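Reading time: 3 min

We use cookies to remember your basket and your preferred language. By continuing on this site you accept them.

Kindlow Travel Picnic Set for Two

Made for day trips to ruins, gardens and hill towns

The Kindlow set was designed by people who walk a lot on holidays. Our founder, Hazem Hegazy, was guiding small groups between old monasteries and coastal villages, and at lunch time he always had the same problem. The nice places to sit were far from the cafés, and the cafés were full anyway. So he started to carry the lunch himself, first in a plastic bag, later in something better. The set we sell today is the fourth version of that something better.

It serves 2 persons and weighs 2000 grams when empty. It fits under the seat of a regional train and in the overhead locker of most coaches.

What is inside

The shoulder bag is from waxed canvas in olive colour, with a flat bottom so that it stands by itself on a stone step. In it you find two plates, two bowls, two tumblers, cutlery for two, a small cutting board, a bread knife with cover, and one cloth. The bottle pocket is insulated and takes a 700 mL bottle, lying or standing.

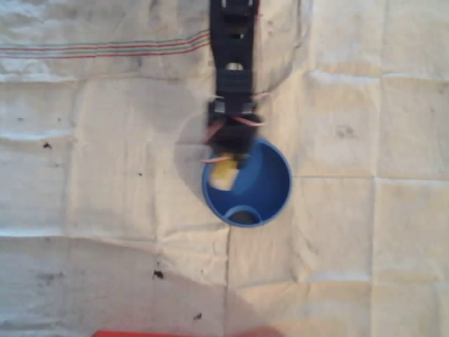
A good picnic cloth has to do several jobs during a day of sightseeing. It is the wrapping for the bread in the morning, the table at noon and quite often the scarf in a cold church in the afternoon. We prefer an off-white cloth with a woven band of red and green stripes, and we do not iron it, because after one hour in a bag the creases come back anyway and they look friendly on a garden wall. Wash at 40 degrees with similar colours. The first wash will shrink it a little, and this is already calculated in the size.

How to carry it

The strap can be worn on one shoulder or across the body. For longer visits we recommend across the body, with the bag at the back, so your hands are free for tickets and handrails. Many archaeological sites ask visitors to leave large backpacks at the cloakroom. The Kindlow bag is smaller than a usual cabin suitcase, but every site has its own rules, so please check before you go. The bread knife should stay at the hotel if you will pass a security control.

Where our customers take it

Chaimae Ait Brahim took her set on the ferry and then up to the citadel, and wrote us that the bottle was still cool at 3 p.m. in August. Azra Mladenović uses hers mostly for river towns, where she buys cheese and tomatoes at the market before the museum opens. We like such letters very much, so please continue to send them.

If you don't know yet where to go, the small route booklet "Lunch Outside" is included in every bag. It was written by Asmaa Erraji and describes walks that have a shaded place to sit in the middle. The Gollo terrace walk is the easiest one and is also good for prams. The El Khatib gardens are more steep, and there is no drinking water after the lower gate.

Bowls and plates

The bowls are wide and a bit deep, good for salad, olives or cut melon. They stack inside the plates with a felt disc between them. You can choose blue, cream or dark green. They are dishwasher safe, but please don't put them in the microwave. Single replacement pieces are available in all three colours.

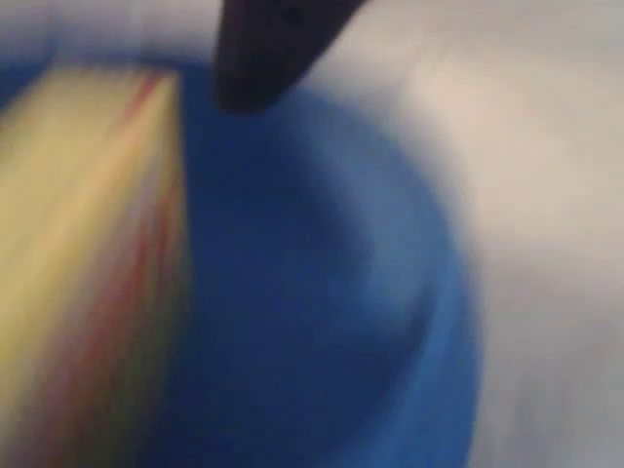
Price and delivery

The complete set costs 208 dollars, tax included. Delivery is free to all metropolitan addresses. For rural addresses we add the real cost of the courier, which you will see before you pay. Orders placed before 11 a.m. leave our store on the same day.

You may also collect the set at our partner shop Satico, next to the ferry terminal. Ask for Shaohua Xue, who can also shorten the strap while you wait.

Returns

If the set does not please you, send it back unused within 30 days and we will refund the price. For repairs of the buckle or the strap please write to us first, with your order number.

Subscribe to our newsletter for new colours and new walks. You can unsubscribe at any time.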